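Search this site Enter keywords Go

The Quiet Order of the Fruit Stand

At Ashour, the produse counter in the Odmont district, the display is reset before opening. Uriel Montecinos, who manages the counter, keeps apples and lemons in separate dark bins, so that color guides the customer. Mangoes are laid on their sides and handled as little as possible.
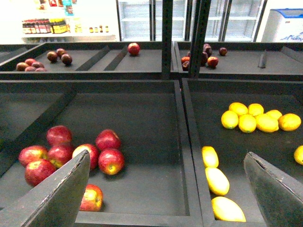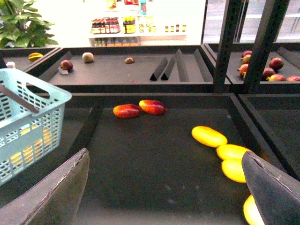 Mr. Montecinos adopted the present arrangement in November, after 12 years of stacking fruit in pyramids. Shallow stocking requires more frequent attention, but it limits bruising and allows each piece to be inspected. His colleague Ashraf Zaki oversees deliveries from Brokudbridge and sets aside any soft fruit for the juice bar. Baskets are rinsed at closing.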